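Toy kitchen bits all over the place – what do I keep and where does it go?

Posted by Wametti, 01/10/2018

Hi all. My two have a play kitchen in the corner of the lounge and I'm losing the battle with the stuff that goes in it. Pots, plates, pretend fruit, you name it. At the moment it all lives in one big tub, so whenever anybody wants a cup the whole tub gets tipped out and I'm picking plums out from under the couch at bedtime. I've got 3 shallow drawers free and a shelf, and I'd rather not spend more than 30 dollars. How do you lot sort yours?

Marness

Tip the lot out on a table first, where you can see it, and do it after they've gone to bed or you'll get "helped".

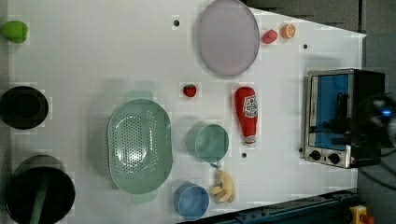 Sorting by size was my first go and it was hopeless, so now I sort by what the kids do with it. Anything you cook or serve with goes together, so the mint-green colander, the measuring cup and the black pot with the long green handle would all be in one drawer, with the big plate standing up at the side. Food gets its own drawer – the strawberry, the orange slice, the plush bananas, even the ketchup bottle. I did try splitting fruit from everything else but my youngest kept arguing about it (fair enough!) so I gave up. Pots are the real space hogs. Nest what you can and put the rest on the shelf with the handles turned in so they don't get knocked off.

Pascual

Chuck half of it. They won't notice.

Bukow

I wouldn't chuck it, but I do swap ours over. We keep 16 pieces out and the rest sits in a shoebox in the linen cupboard till they get bored, then I trade a few. Been doing that since June and pack-up is so much quicker now. Colour photos taped on the drawer fronts help too if yours can't read yet. Wash the plush stuff in a pillowcase – ours gets pretty grubby!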